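Subject: Re: [Seltwood-hall] Cups for the Monday lunches, and the cloths

Hi all, 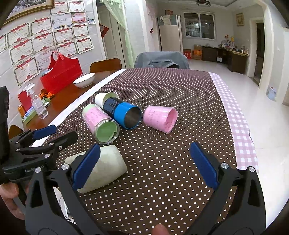

I went through the drinkware on Monday evening and I think we can settle this without buying much. The questions were in the last message, so I'll answer under each one.

> Before we put in another order with Kalniņš, can someone say
> what we have in the way of cups? We got through 537 paper ones
> last season and I would like that number to come down. The
> cheapest pack is 400.

We have 279 paper cups left in the cupboard under the hatch, plus a few strays that had been put back in with the plastic ones. At the rate we use them that gets us past January. I would hold off on the order until then. If we do need more, the pack of 400 is fine, but please get the same size as now, as the lids we have don't fit anything else.

> People keep leaving their own cups behind. Are we storing
> these or throwing them out?

Storing them, for now. The shelf by the sink is full of tumblers and thermos cups and none of them have names on. One is a tall tumbler with a pink sleeve and a pale green inside. Another is a black thermos cup with a blue band, steel on the inside. There is also a pink plastic cup with print on it. If any of those sound familiar, come and get them. Whatever is left at the end of the month goes in the box for the Durkbridge sale.

Please put a strip of masking tape on the base of your cup with your name on it. Tape on the side comes off in the dishwater.

> Last thing, the tablecloths. Do we still want the brown one
> on the drinks table? It looks dark to me.

I would keep it. The brown with the white dots doesn't show tea, and it goes all right with the pink gingham. The plain cream ones from Clekdale need washing after every single lunch and one of them has a burn near the hem. I've put that one in the rag bag.

Some other things while I'm writing:

Cups go on the shelf upside down on a dish towel, and thermos cups go with the lids off. Two came out last week smelling of old coffee – I soaked them overnight with baking soda and they are better, though I would give them another go.

The stack of small white cups can stay where it is. They are the right size for the juice and the kids can hold them.

We are 3 dish towels short. If they went home with you to be washed, please bring them back.

I can be there from 9:30 on Monday to set up, and could use one more pair of hands for the tables. Reply to the list if you can make it so we don't all turn up or all stay home.

Thanks

--
Seltwood-hall mailing list
To leave the list, send a message with "unsubscribe" in the subject line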